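3.2 Surface wear on shared worktables

Munro's earlier survey of shared tables stopped at the edge of the board, and we think that was a mistake. A white surface keeps a diary, mostly of small brown and gray specks, and the wooden rim around it appears to have been spared the writing. We scored wear in 4 zones. 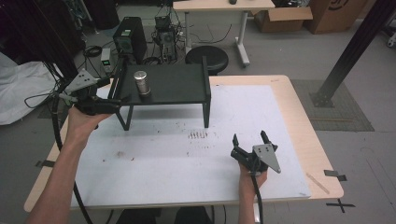

Smudges were logged separately from scratches, a distinction that took the two authors most of September and one friendship to settle. Kordestani held that a scuff is a smudge with ambition. Her rule was adopted, in duller words, and applied to all 3,537 marks in the Vollulden set.

Figure 2. White work surface with specks, scratches and a few dark streaks; light wood trim along the far edge.

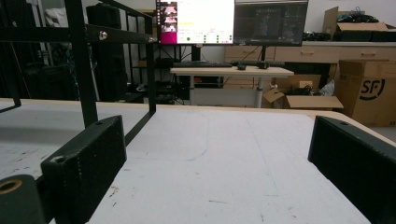 Page last modified: September, by K. Munro

Streaks were scored by length only. Faint seams and pale outlines were left out of the totals - they are hard to call wear, and harder to call anything else. Some 18 marks could not be placed in any class and went into one named "other," where both raters agreed perfectly for the first time.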